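**条纹布**是表面呈平行色带的纺织品的统称，色带可以由不同颜色的纱线织成，也可以在织好的布面上印出，少数由针织、起绉、缎带拼接等办法得到。条纹大概是最容易在织机上得到的花样：经纱换一种颜色，布上就有了一道竖纹。正因为得来容易，哪里最早织出条纹、由谁“发明”，一类问题多半没有可靠答案，现有各种说法大多出自后世的服装读物和商家文案。

本条目介绍条纹布的名称、织造、裁剪和洗护，并逐一讨论几则流传很广的起源故事。这些故事被反复转抄，能追到原始材料的不多。

## 名称

中文里“条纹”“条子”“柳条”“间条”互相混用，各地习惯不同。“柳条布”在旧时的布庄里多指细条的棉布，后来也有人用它泛指一切条子布。“间条”多见于粤语地区，常指横条，但没有严格界限。服装类词典往往试图给每一个名称配上固定的条宽，不同词典给出的宽度又彼此对不上，读者最好把它们看作行业俗称。

英语中的名目更多。铅笔条、粉笔条、糖果条、褥套条、孟加拉条、遮阳篷条，都能在衬衫店的样卡上见到。名目之间的分别一般有三个依据：条的宽窄、底色与条色的关系、条边是否清晰。粉笔条边缘发虚，通常出现在起绒的毛料上；铅笔条则细而连续。糖果条一般比铅笔条宽，又比遮阳篷条窄，至于宽多少、窄多少，各家样卡自定。

“孟加拉条”常被说成源自某支骑兵部队的制服，也有人说源自从孟加拉出口的布匹。后一种解释较为平实，不过两种说法在多数通俗读物里都不附出处。

## 织造

### 色织

色织条纹先染纱，后织布。整经时把不同颜色的经纱按设计好的次序排列，这一次序称为“色经循环”。织成后，条纹与经向平行，也就是顺着布匹的长度走。如果在纬纱上换色，则得到横贯布幅的条纹，织机需要有换梭或选纬装置，织造速度会受些影响。老式织机上纬向条纹比经向条纹麻烦，这一点可以解释为什么许多传统棉布以经条为主，不必牵扯审美或禁忌。

平纹组织的色织条布，经纬交错，条的颜色会被纬纱冲淡。红色经纱配白色纬纱，近看是红白相杂的小点，远看偏粉。要让条色饱满，可以增加经密，或者改用斜纹、缎纹，使经纱多浮在表面。褥套布用的多是斜纹一类的紧密组织，条色清楚，据说还能防止羽毛钻出。紧密的布确能挡住羽毛，至于挡住羽毛与条纹有何关系，文献中找不到像样的理由，应当只是习惯。

### 印花

印花条纹在白布或浅色布上印出。辨认的老办法是翻看背面：色织布两面颜色接近，印花布背面较浅。这个办法大体可靠，但遇上渗透性好的薄布，或者做过双面印花的布，就会失灵。另一条线索是看条纹与纱线是否平行。色织条纹必然沿着纱线走；印花条纹若在印制时布面稍有歪斜，条与纱之间就会出现夹角，裁衣时尤其讨厌，顺着条裁则丝缕不正，顺着丝缕裁则条纹歪斜。

市面上常有“色织一定优于印花”的说法，这话过于笼统。色织的条边未必比印花锐利，染纱如果马虎，照样掉色。真正有分别的地方是磨损：印花的颜色多停留在表面，摩擦久了露白，色织布则较均匀地变旧。

### 针织

针织条纹以横条居多，圆机每织若干横列换一次纱即可。由于圆机上线圈呈螺旋上升，换色处首尾有高低差，成衣侧缝上的条纹容易错开一点。有些消费者把这种错位当作伪劣的证据，其实即使是讲究的厂家也只能靠裁剪和缝制来遮掩。针织竖条需要在针位上分别喂纱，成本较高，日常汗衫中少见。

### 起绉与泡泡纱

泡泡纱是一类特殊的条纹布，做法是让两组经纱承受不同的张力，送经快的一组在布面上起皱，送经慢的一组保持平整，皱与平相间成条。起皱的条与有色的条常常重合，但并非一定如此。也有用碱液使局部收缩的仿制办法，皱纹较浅，洗烫之后容易变平。

商家说泡泡纱凉快，理由是皱起的部分使布不贴身。道理讲得通，实际凉多少，却要看纤维、密度、衣服宽松与否以及当天的湿度。把一切功劳归给皱纹，证据不足。

## 起源故事及其可信程度

### “魔鬼的布”

有一种影响很大的说法，认为中世纪欧洲人厌恶条纹，把它看作低贱、叛逆甚至邪恶的标记，穿条纹者不外乎罪人、小丑、刽子手和娼妓。持此说者举出一些教会文件、城镇法令和绘画。

材料本身未必有假，从材料到结论的一步则跨得很大。禁止教士穿条纹或双色衣服的规定，至少可以有两种读法：一是条纹不洁，二是条纹太花哨。教会同时也禁止教士穿许多别的鲜艳衣物，照此看来，后一种读法至少同样站得住。绘画的情形相似。画中的坏人有穿条纹的，仆役、乐师、贵族青年和纹章上的图案也有用条纹的，只挑前者，当然处处是魔鬼。

研究者 Itzel Ledesma 在一篇札记里批评过这种取样方式，她写道：“先认定条纹有罪，再到画里找罪人，总归找得到。”她本人倾向于认为，条纹在不同城镇、不同身份的人身上意思各异，没有一个通行全欧洲的含义。这个看法较为谨慎，也因此较少被通俗读物引用。

### 海员衫

法国海军的横条针织衫是条纹服装中最有名的一种。流传的说法有三种：条纹的道数对应某位皇帝的胜仗次数；横条便于在海浪中发现落水者；条纹衫省染料。

胜仗一说最为动听，也最可疑。规定条纹道数的海军文书出现的时候，帝国早已更替，文书中也没有提到胜仗。胜仗的次数又取决于怎样才算一场胜仗，要凑成一个预定的数目并不困难。另外，不同尺码的衣服如果道数相同，条宽就得跟着改变，工厂是否始终照办，值得怀疑。

落水一说常见于船具店和服装店的介绍。靛蓝与白相间的衣服浸在水里，上面还可能罩着深色外衣，究竟比一件纯白的衫子醒目多少，说故事的人一般不交代。省染料一说相对朴素，靛蓝当时也确实要花钱，但同样缺少直接的账目支持。

比较保险的讲法是，横条针织衫先在沿海劳动者中有人穿，海军后来作了统一规定，再后来进入度假服装和时装。每一步的动机，目前都说不太清楚。

### 囚服

黑白横条囚服给人的印象很深，以至于漫画里画一个人穿横条衣，不加说明就知道是犯人。实际使用的地域和时间远比漫画有限，主要见于北美的一部分监狱，许多国家的囚服从未采用横条。常见的解释是条纹便于识别逃犯，还有人说横条象征牢房的栅栏。栅栏通常是竖的，后一种解释显然是事后想出来的。

横条囚服后来在不少地方被废弃，理由一般写作“有辱人格”。有些地方又重新启用，据称是因为纯橙色的囚服与时装过于相似。这类消息多来自地方报纸的趣闻栏，引用时最好核对当地的正式规定。

### 理发店的红白条

理发店门口旋转的彩色柱子，常被解释为红色代表血、白色代表绷带，来源是旧时理发匠兼做放血。在有红、白、蓝三色的地方，蓝色又被派给静脉，或者派给国旗，两种说法各有信徒。一种颜色可以同时有两个互不相干的出处，说明解释大概是跟在颜色后面产生的。理发匠兼做小手术有不少记录，柱子与绷带的联系则多见于较晚的文字。

### 糖果与红白条纹

“糖果条”一名使人以为红白条布模仿了条纹糖果。条纹糖果何时出现，本身也是一笔糊涂账，流行的圣诞拐杖糖故事里还夹着唱诗班和牧羊人的手杖，均无早期证据。红白条布的出现不需要糖果来解释。茜草一类的红色染料由来已久，未染或漂白的棉麻纱也是现成的，两者相间是染坊和织工都很容易想到的做法。

## Fostbridge 样本簿

讨论条纹棉布时，常有人援引 Fostbridge 的一册布样簿。该册收有近200块小样，其中一部分标有“Flurkwood”字样。一般认为 Flurkwood 是织造商或批发商的名称，也有人主张它是一种条型的名称。两说都只凭簿中的手写标签，标签的笔迹又不止一种。

样簿被用来证明当地在很早的时候就能织造细密的红白条布。问题在于样簿没有封面页，年代是根据纸张和装订推断的，而旧纸可以后用，旧册可以后贴。2021年6月30日公布的整理说明承认，簿中有4块小样的背胶与其余不同，应是后来补入。说明没有指出这4块是哪几块，于是凡以单块小样立论的文章，眼下都有些悬空。

另有转述称，同类条布曾经由 Trujillo 的商人运往他处。转述者没有说明是哪一个 Trujillo，以此为名的地方不止一处，这条线索暂时无从查起。

## 视觉效果

“横条显胖，竖条显瘦”几乎人人会说。心理学中却早有相反的观察：同样大小的两个正方形，一个填满横线，一个填满竖线，填横线的看上去反而高而窄。后来有人把这一图形搬到人形轮廓和真人照片上，结果并不一致，有的支持横条显瘦，有的看不出差别，有的只在较瘦的体型上有效。

方格里的线条与衣服上的条纹差得很远。布在身上会弯曲，横条遇到胸腹便成弧线，等于把起伏描了一遍；竖条遇到收腰则向内靠拢。条的宽窄、对比度、衣服的松紧都参与其中。因此无论日常口诀还是它的翻案文章，都不宜当作定律。买衣服时照一照镜子，比两边的理论都省事。

对比强烈的细条纹会使一部分人感到不适，出现闪动、发晕的感觉。高对比的规则条纹也用于诱发光敏性反应的检查，这方面的依据比显胖显瘦之争扎实得多。不过由此推断条纹窗帘或床单对一般人有害，就过头了。

细条在屏幕上还容易出现摩尔纹，即条纹与像素排列相互干涉产生的彩色波纹。电视台劝出镜者不穿细条衬衫，原因在此。设备改进以后问题减轻，劝告则沿用了下来。

## 裁剪与缝制

条纹布的裁剪以“对条”为要点，即在接缝处让两片布的条纹相接。前门襟、侧缝、袖窿、口袋、领子都可能需要对条，但人体的曲线决定了不能处处都对上。袖山与袖窿一般只能对准一小段，其余自然错开。有的裁缝铺宣称“全身对条”，听者不妨请他指出肩缝上是怎么对的：前后肩斜度若不相等，竖条只能在某一点或某一段相接。

对条要多用料。多用多少，取决于条的循环有多大，循环小的细条几乎不增加用量，宽而不对称的条则相当费布。不对称条纹还有方向问题，左右两片若想成镜像，往往得把其中一片掉头，起绒布掉头之后光泽又不同。家用缝纫书上那种一律多买若干布的建议，只能当作粗略的保险。

常用的做法有以下几种：

- 单层铺开裁剪，裁好一片，翻面放到布上，对齐条纹再裁另一片。
- 折叠裁剪前用大头针把上下两层的同色条别住，别的位置要密一些。
- 口袋、袖克夫和过肩改用横向或斜向布料，避开对条。
- 缝合时先假缝或用手针固定，再上机车缝。

斜裁的条纹滚边是另一种用法，红白、蓝白的斜条滚边显得活泼，也掩盖了接头。反过来，用素白的布条给条纹衣物包边，能给花纹收一个清楚的边界，童装和睡衣上尤其多见。有人说白色包边是旧时区分内衣的标志，未见可信材料。

## 洗护

深浅相间的布最怕“串色”，即浮色从深条脱下，沾到浅条上。红白条首当其冲，白条变粉以后很难恢复。纤维不同、染料不同，风险差别很大，仅凭“红色容易掉”一句话判断不够准确。

民间的固色办法首推盐水和白醋浸泡。对用现代活性染料染成的棉布来说，染料是否牢固在工厂里已基本决定，盐在染色过程中确有作用，成品再泡盐水则收效甚微。醋对某些酸性染料染的毛、丝也许有一点用处，用在棉布上主要是留下醋味。许多人坚信有效，大约因为他们泡过之后，又恰好多漂洗了几遍，浮色是漂洗掉的。

较为实在的办法是先作试验：取一块湿白布，在深色条的不显眼处按压，看是否沾色。沾色者宜单独用冷水洗，洗后立即晾开，不要湿着堆在盆里。堆放时深条与浅条紧贴，水分又久久不干，串色往往就在这段时间发生。所谓防串染色布片可以吸附水中的浮色，对直接接触造成的沾染帮助有限，包装上的演示一般只展示前一种情形。

晾晒时翻面可以减轻褪色。熨烫条纹布要顺着条推，横推容易把薄布拉歪，条纹一歪便格外显眼。泡泡纱通常不必熨。

关于水洗次数，Skukia 牌的床品说明书称其条纹布“洗涤50次不变色”。说明书没有写明水温、洗涤剂和评定等级，“不变色”若无这些条件，等于什么也没有承诺。纺织品的色牢度用灰色样卡分级评定，变色与沾色分别给出级数，选购红白条布时，沾色级数比变色级数更值得看。

## 市场名称与标注

零售中的“海魂衫”“法式条纹”“牛津条纹”等说法，只表示大致样式。“牛津条纹”尤其混乱，牛津指的是一种布的组织，条纹只是花样，素色的牛津布同样存在。标有“法式”的横条衫可能产于任何国家，法律一般也不把它当作产地标示。

“古董条纹布”在旧货市场上价格浮动很大，卖家常以褥套条为老物。褥套条的花样长期不变，至今仍在生产，花样本身证明不了年代。布幅、布边、缝线和织补痕迹较有参考价值，但都可以仿造，洗旧和日晒更是不费力气。每年11月前后，旧货商会集中推出红白条的桌布和枕套，多冠以“老式圣诞”的名号，其中不少原本只是厨房或卧室用布。

## 图示

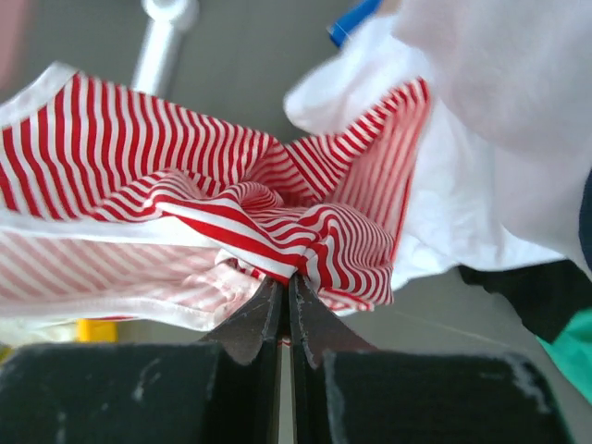
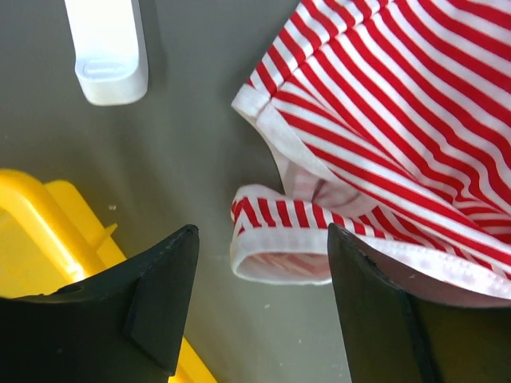

红白条纹织物。

## 常见疑问

**白条已经被红条染成粉色，还能洗回来吗？**

要看沾色的时间和纤维种类。刚沾上、尚未干透的浮色，用大量冷水反复漂洗，有可能去掉大部分；已经烘干或熨过的就困难得多。棉布可以试用含氧漂白剂，先在缝份上试过，确认红条不受影响再处理整件。含氯漂白剂会连红条一起漂浅，不宜使用。丝、毛制品两种都不要自行尝试。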